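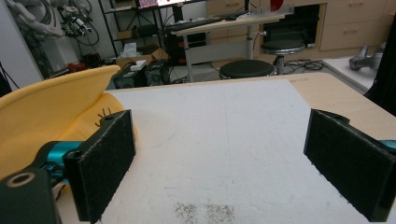

5. Preparing the Table and the Foam Board

Read this section before you put anything soft on the board. The board is sold as a wipe-clean surface. In our experience it wipes mostly clean, and the difference matters if you are working with light-colored plush.

5.1 Placing the board

1. Clear enough of the tabletop for the whole board to lie flat. An overhanging board will tip sooner or later, whatever the packaging says about its stiffness.
2. Wipe the tabletop first and let it dry. Grit trapped underneath dents the foam.
3. Lay the board down and press each corner in turn. If one rocks, turn the board over and try again.
4. Push stools back from the edge before you start. A round stool on a pole swivels easily, and people grab the board to steady themselves.

Note: Non-slip dots are listed as an optional extra (part 2919). We tried them on a wooden table and saw little improvement. A damp cloth under the board works about as well and can mark the wood, so we don't recommend that either.

5.2 Cleaning the board

1. Lift loose specks with a soft dry brush. Do not rub them. Dark grains pressed into the foam stay there.
2. Tip the brushings into a bin, away from the table.
3. Wipe with a barely damp cloth, working from the middle outward.
4. Leave faint gray scuffs alone. Erasing sponges are often suggested for these, and they do take the gray off, along with the surface.

Caution: Do not use solvent of any kind. The Ustley leaflet allows "mild" solvents without saying which ones are mild.

5.3 Setting down a plush toy

1. Check the underside of the toy for crumbs and lint.
2. Place it at the side of the board, leaving the center free. Large toys may rest partly on the table.
3. Keep stitched details such as eyes and lashes off any speckled patch. Stitching holds dirt longer than plain fabric does.
4. If part of the fabric folds over itself, open the fold and brush inside it.

Note: Earlier copies of this guide promised that a yellow toy would look "like new" after step 4. That line has been removed. Expect a cleaner toy - no more than that.

5.4 When to replace the board

The Pultthorpe catalog gives a life of 2000 wipes. We have no idea how that was measured. Replace the board when it no longer lies flat, or when specks remain after brushing and wiping as in 5.2. Scuffs by themselves are no reason to buy another one.

Continue to Section 6, Storage.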